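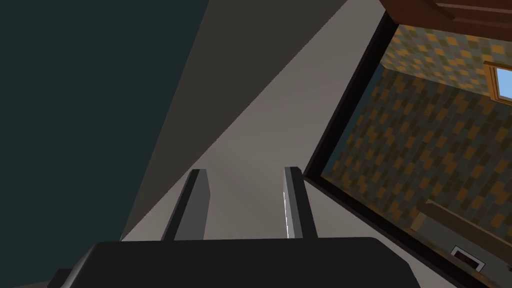 Computer rendering: gripper with its two fingers apart.

To: Prumham Music Library list
Subject: Re: Loan sets with missing wind parts

Dear members,

I am replying to the message quoted below on behalf of the Prumham Music Library. Several member ensembles have written with similar questions, and the answers are given to the full list so that all librarians are working from the same information.

> We collected the Standden Suite from the Jiltau desk in June
> and found at first rehearsal that the second bassoon and
> fourth horn parts were not in the box. The packing slip
> shows the set as complete. Our own librarian signed for it
> without opening the folders, as we have always done.
>
> Could the Library please confirm (a) whether we will be
> charged for the missing parts when the set goes back,
> (b) whether we may photocopy from another ensemble's set
> in the meantime, and (c) whether pencil bowings left by a
> previous borrower should be erased by us before return?
> The string parts are very heavily marked.
>
> Regards,
> Orchestra Librarian, Babaei Chamber Players

On the first question, no charge will be made. A borrowing ensemble has 15 days from collection to report a shortage, and the report from the Babaei Chamber Players was received inside that period. The second bassoon part has since been located in the Standden wind folder held at Prumham, where it had been filed with the first bassoon. The fourth horn part has not been found and a replacement has been ordered from the publisher.

Members are asked to note that a packing slip records what the catalog says should be in a box. It is not evidence that the box was checked on the day. The catalog now lists 3,282 orchestral and choral sets, and 1,388 of these have been counted part by part under the present review. Sets that have been counted carry a green label on the spine of the box with the initials of the person who counted them. Any set without a green label should be opened and counted by the borrower at the desk, before signing.

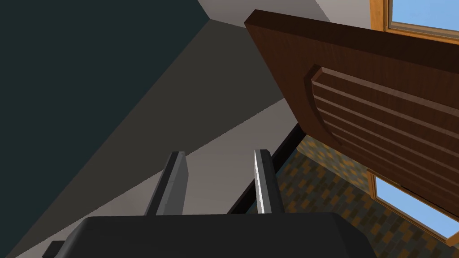

On the second question, the Library cannot give permission to photocopy parts that are in copyright, even where a matching set is held by another member. Permission must come from the publisher. Most publishers will grant a short-term license for a lost part if the request names the work, the edition, the part and the date of the performance. The Library will write on a member's behalf if asked. Works in the public domain may be copied freely, but please check that the edition itself is also out of copyright. Some of the older works in the collection are held in recent critical editions.

On the third question, the loan terms ask each borrower to remove its own markings. Markings left by an earlier borrower need not be erased, and in the case of bowings the Library would prefer that they stay, as many section leaders find them useful. Cuts are a different matter. If a previous borrower has marked a cut in pencil, please erase it or tell us. Ink, highlighter and adhesive tape should be reported in all cases.

Form 2 (Shortage and Damage) has been revised to include a line for the edition number. Copies of the old form will be accepted until the Jiltau desk has used up its stock.

Requests for the holiday choral sets may be sent at any time after 9 a.m. on the first working day of October. Requests received earlier will be held over and treated as having arrived at that hour.

Ese Edet
Loans and Catalog
Prumham Music Library

Contact the list owner | © Prumham Music Library | Back to top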